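Can a Robot Hand Build a Computer?

You may have seen videos where a robot does something amazing. Before you believe one, ask a question: how many times did it try?

At Zeltatberg, people test robot hands, called grippers, on the inside of a desktop computer. It's a hard place to work. The parts are small and the walls get in the way.
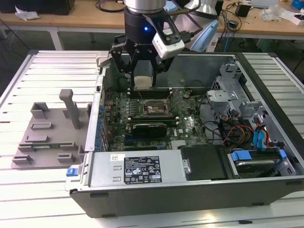 A gripper with two fingers can pinch. That's about all it can do. Your own hand feels when something starts to slip, but many grippers feel very little. So when a company says its gripper is "as good as a human hand," I'd like to see it button a shirt.

Two grippers are being compared, the Cimden and the Nogueira. The Cimden made 1,000 tries at placing a part and missed 309 of them. Would you let a friend hold your phone if they dropped it that often?

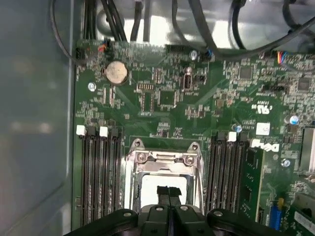 The Nogueira had 1,802 tries, and its makers say it did better. Maybe! But it also got easier parts, so the test wasn't fair. In a fair test, both grippers do the same job in the same spot.

Cameras matter too. One on the wrist gets a close look, but the gripper can block part of the view – sometimes the very part you need to see.
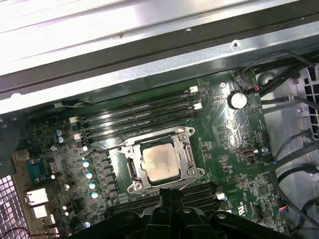

A camera farther away sees more of the computer and less of the tiny stuff. Some teams use both. Then the controller, the robot's "brain," has to make sense of two views, and that can go wrong as well.

The next test is in December. I'll believe the big claims when I see the misses, too.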